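Re: [floor-list] Kitting cell and the February schedule
Thursday, December 12, 2019

Covers go into the tote next to the yellow rack, same parts as always.

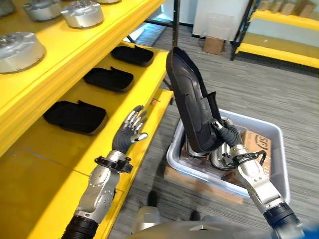
Jahangir Biswas wrote:
> Does second shift lose the kitting job in February or not? Eleven of us
> are signed off on it and we keep hearing different things. I'd like to
> know before I put in for Desasard.

Jahangir, the job changes in February but the 11 names stay on the list. The robot takes the picks from the rack to the tote. Checking the totes and restocking the shelves stay with us - so does anything it sets aside.

Prindis wants 400 totes a week through the cell by then. Last week we did 66 with it, so there is a way to go. Fekete covers still go by hand.

Pay grade is the same. The Enance training is paid time, two shifts each, and you sign up at the lead's desk. If you want Desasard, put in for it anyway. It won't count against you here.

Old pick sheets go in the blue binder until I say otherwise.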